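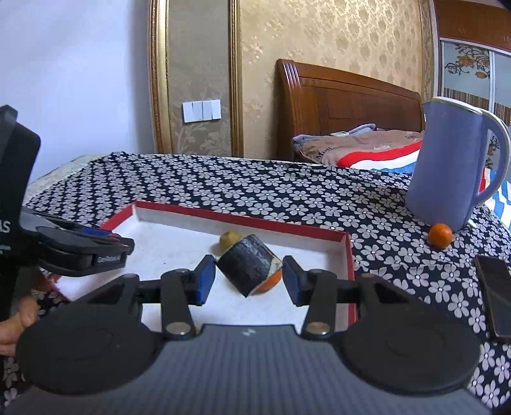
チケット 2318:把持開度の値がずれ、物を離しても「閉」のまま残る

状態:対応済み(経過観察)
対象:Fasness ハンドグリッパー 左右一組
ソフトウェア:Villalobos 収録アプリ、同 検証ツール
窓口:Ponance サポート

申告内容

室内での果物の把持・移動作業中、片方のグリッパーで開度の値が実際の開き具合と合わなくなった。指を全開にしても、アプリ上では半分ほど閉じた表示になる。作業を続けるとずれが大きくなり、物を離した後も「把持中」の判定が解除されないことがある。もう一方のグリッパーでは同じ症状は出ていない。

エラーの表示はなく、収録も途中で止まらない。気づいたのは収録後の検証で、把持終了のイベントが欠けている区間が続いていたため。

発生時の作業

ベッドの上に浅い箱(縁が赤、内側が白)を置き、その中と周りで小さな果物などをつかんで動かす。対象はみかん、緑色の丸い果物、暗い灰色の覆いがついた短い円筒形の物など。グリッパーは両手に一台ずつ持つ。

症状が出るのは小さくて丸い物をつかんだ直後が多い。円筒形の物でも出たが、回数は少ない。何も持たずに開閉するだけでは、なかなか再現しなかった。

受付時に確認したこと

電池残量は左右とも十分。
アプリの再起動では直らない。再起動直後は正しい値に戻ったように見えるが、数回つかむとまたずれる。
ケーブルを左右で入れ替えても、症状は同じ本体に残る。
青い指先パッドに剥がれや割れはない。
本体を落とした記憶はない、とのこと。

ケーブルとアプリは原因から外し、本体側の開度センサーかリンク機構を疑って調査を進めた。

経過

午前9時台 申告を受付。該当区間のログを受領。

午前10時台 ログを確認。開度の生値は0から3000の範囲で出る設定だが、該当本体では全開時の値が少しずつ下がっていた。下がり方は階段状で、把持のたびに一段落ちる。センサーの温度変化やノイズならもっと滑らかに動くか、上下に散るはずなので、機械的なずれの可能性が高いと判断。

午前11時台 利用者に次の手順を依頼。
1. 電源を切る。
2. 指を手でゆっくり全開、全閉まで動かし、引っかかりを確認する。
3. リンクアームの根元にある銀色のねじを、付属の工具で軽く締まる方向に回してみる。
4. 動いた場合はどちら側のねじかを記録し、それ以上は回さずに連絡する。

正午過ぎ 返答あり。症状の出ている本体で、右アーム根元のねじが緩んでいた。左アーム側は動かなかった。引っかかりはないが、指を閉じた状態で右アームだけわずかに横へ振れるという。

午後1時台 締め直しと再校正の手順を案内。

午後2時台 校正後、同じ種類の作業で再現確認。14回続けて把持と解放を行い、全開時の値の低下は出なかった。把持終了のイベントもすべて記録されていた。

原因

リンクアーム根元のねじの緩み。丸い物を挟むと指先に斜めの力がかかり、緩んだ側のアームがわずかにずれる。このずれが次の把持まで戻らず、開度の基準が少しずつ移っていた。アプリは起動時の全開値を基準にするため、再起動でいったん直ったように見えた。

ねじが緩んだ時期は特定できていない。該当本体は前回の点検から約60時間使われており、Griltholm の拠点で使っている同型機にも、同じ箇所の緩みが一件記録されている。

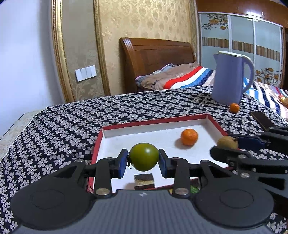

ねじが緩んだ状態で収録したデータは、すべて捨てる必要がありますか。

全部を捨てる必要はありません。検証ツールで全開時の値を区間ごとに表示し、低下が始まる前の区間はそのまま使ってください。低下が始まった後の区間は、開度の値と把持判定を使わない用途に限って残せます。補正して使うことは、現時点では勧めていません。

対処手順(同じ症状が出た場合)

1. 収録を止め、グリッパーを両方とも置く。片方だけで作業を続けない。
2. 電源を切ってから、リンクアーム根元のねじを左右とも確認する。
3. 緩みがあれば付属の工具で締める。工具が空回りする手前で止める。電動工具は使わない。
4. 指を全開、全閉に数回動かし、左右のアームが同じように動くことを見る。
5. 電源を入れ、Villalobos の校正画面で全開と全閉を登録する。校正中は指の間に物を入れない。
6. 小さな丸い物で把持と解放を繰り返し、全開に戻したときの値が校正直後と変わらないことを確認する。
7. 値が下がるようなら使用をやめ、ログを添えてこのチケットに返信する。

安全上の注意

ねじが緩んだままだと、アームが外れて部品が落ちるおそれがある。締めても手で動かせるほどの遊びが残る場合は、その本体を使わない。ねじの確認や締め直しの間は、指先パッドの間に自分の指を入れないこと。ねじ穴に接着剤やテープを入れるのも避ける。分解点検ができなくなり、交換扱いになる。

食品をつかむ作業の後は、パッドについた汁や皮のかすを、水で湿らせて固く絞った布で拭き取る。アルコールの使用は今回の件とは関係がないが、パッドの材質への影響を確認中なので、当面は控えてほしい。

アプリ側の対応

全開時の値が校正時から一定以上下がったとき、収録画面に警告を出す変更を開発側に依頼した。しきい値は未定。丸い物ばかりを続けてつかむ作業では正常な本体でも値がわずかに揺れるため、揺れの幅を調べてから決める。

それまでは、収録の区切りごとに一度全開にして、画面の数値を目で確認する運用とする。数値を書き留める必要はない。

残件

該当本体のねじは、次の定期点検で緩み止め処理済みのものに交換する。
もう一方の本体も同じ時期に点検する。こちらは緩みが見つかっていないため、それまで通常どおり使ってよい。
Griltholm の同型機については、別チケットで締め付けの確認を依頼済み。回答待ち。
申告のあった区間のデータは、利用者側で検証ツールにかけ直し、使う区間を選び直す。区間の一覧が届いた時点で本チケットに添付する。

再発の連絡がなければ、定期点検の完了後に本チケットを閉じる。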